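Browse Topics Ask Members Sign in

Household > Kitchen and Dining > Table Linens

What kind of tablecloth for a big table that gets used every day?

Posted by marshhen672 on Saturday, August 26, 2023

We moved in the spring and the new place came with a long rectangular dining table, bigger than anything I've owned. The top is in decent shape but it already has some rings and one scorch mark, and I'd like to keep it from getting worse. My plan is to leave a cloth on it all the time and change it when it gets dirty.

The trouble is I don't know what to buy. I've had two so far. The first was a white cotton one from a yard sale that looked great for one dinner and then never came clean. It also took me half an hour to iron and was wrinkled again by the next morning. The second was a clear vinyl sheet, and everybody's arms stuck to it.

The table gets used for meals, homework, mail, sewing, wrapping packages and whatever else. I have a normal washing machine and no dryer at the moment. I don't need it to look fancy. Things I'd like to know:

What fabric holds up and doesn't need ironing?
Is plain or printed better for hiding marks?
How far should it hang down?
Do I need a pad underneath?

I'd like to have it settled before December when we have family staying. I can spend a fair amount if it's going to last. There is a shop in Pustley that cuts cloth off the roll, and I've also looked at the Gralus ready-made ones, but there are a lot of them and the listings don't tell me much.

coldspringkitchen

Polyester. Wash it, hang it up wet, done. Don't use cotton for every day.

tidewater_linens

I'll go through these one by one. I worked in a rental linen warehouse for 19 years, and we saw every kind of cloth come back in every kind of condition.

Fabric. For every day use, a polyester or a mostly-polyester blend is the easy choice. It dries fast on a line, and it doesn't shrink much. The drawback is that it doesn't soak anything up, so a spilled glass of water runs straight to the edge and into somebody's lap. A cotton blend with some polyester in it is a middle road. It soaks up a spill and it comes off the line with fewer wrinkles than plain cotton. Pure linen is nice and it lasts for decades, but you said no ironing.

Stay away from anything with a rubbery or foam backing if your table has an old finish. I've seen backings stick to varnish when the weather was warm. Flannel backing is fine.

Plain or printed. Printed, but the size of the print matters. A small busy pattern all over hides the most. Big open flowers with a lot of plain ground between them hide less, although they are easier to look at all day. I use a pale blue cloth with faint white flowers, and I would call it average for hiding marks. Crumbs disappear on it. Ink doesn't.

Color is the other half of this. Dark cloths show lint, flour and every bit of thread. White shows coffee. The middle and lighter shades of blue, gray and tan are the most forgiving if the table is used for a mix of things like yours is.

Hang. On a table where people sit down and get up all day, go short. A drop of 6 inches is plenty. Anything that reaches the seats gets caught under people's legs, and sooner or later someone stands up and takes the salt shaker with them. Measure the length of your table, add the drop twice, then do the same for the width. If you're buying off the roll, add for the hems too and ask whether the fabric has been preshrunk. If it hasn't, wash it before you hem it.

The same cloth, at two different times:
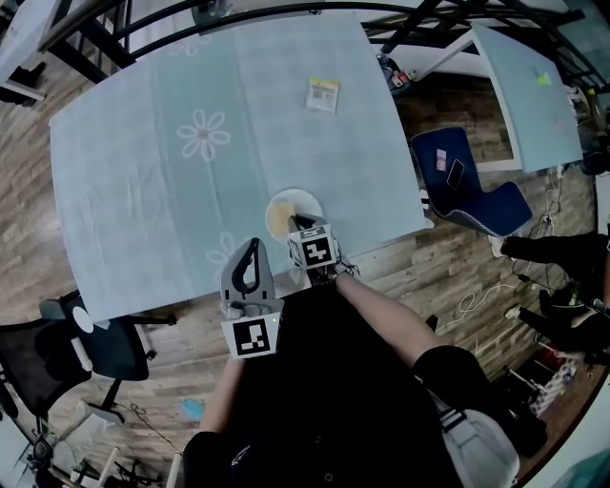
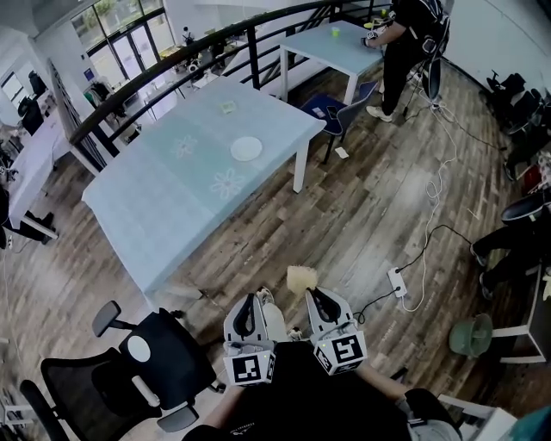

Care and washing

Shake it outside before you wash it. Crumbs left in a cloth turn to paste in the machine and end up in the seams.

Treat spots before the wash, and treat them by type. Grease wants dish soap, rubbed in with your fingers and left for a few minutes. Coffee, tea and juice want cold water from the back side of the cloth, then your regular detergent. Ink from a ballpoint will often lift with rubbing alcohol on a cotton ball if you keep moving to a clean part of the cotton. Candle wax should be left to harden, then scraped off with a spoon. For what's left, put a brown paper bag over it and use a warm iron, but test a corner first on polyester, and keep the iron low.

Don't put a stained cloth in a hot dryer when you get one. Check the spot while it's still damp. If you can see it then, wash it again. Heat sets nearly everything, and grease in polyester is the worst of the lot.

Use less detergent than the cap says. Too much leaves a film that grabs dirt, and people then think the cloth has worn out when all it needs is a couple of plain rinses. Skip fabric softener for the same reason.

With no dryer, take it out of the washer as soon as it stops. Fold it once over the line with the long edges hanging down and pull the hems straight with your hands. If it's still a little damp when it goes back on the table, the last creases will usually drop out overnight. Only do that if there's a pad under it, or if the wood is well sealed. Don't put a damp cloth on bare wood.

Pad. Yes, get one. You have rings and a scorch already. A felt-backed pad cut to the size of the tabletop keeps heat and water off the wood, and it stops the cloth from sliding. It also makes the plates quieter. The cheap quilted ones bunch up at the corners. Trim the pad a little smaller than the top so it doesn't show a ridge along the edge. Even with a pad I would still put a trivet under anything out of the oven.

Storage. Roll spare cloths on a cardboard tube if you have room in a closet. If you have to fold them, fold in a different place each time, as a cloth that is always folded on the same line will wear through there first.

I'd buy two of the same thing so you can swap them. If you only want to spend money on one item this year, make it the pad.

bisness_end

I agree with most of the above but not about blends. I have a cotton blend from Gralus and it pilled along the front edge where people rest their arms. It took less than a year. My older cloth is plain cotton and it has been going since my grandmother's time. She had it from a family in a house built in 1855 and they used it hard too. So I would say it depends on the weave. Hold the fabric up to a window. If you can see a lot of light through it, it won't last whatever it's made of.

For sewing and packages I take the cloth off. Pins go right through and scratch the table, and a box knife only has to slip once. I keep an old bedsheet for that kind of work and fold it away afterward.

The shop in Pustley will hem for you if you bring the measurements. Bring a scrap of paper with the drop marked on it. They cut mine too long the first time and I had to go back.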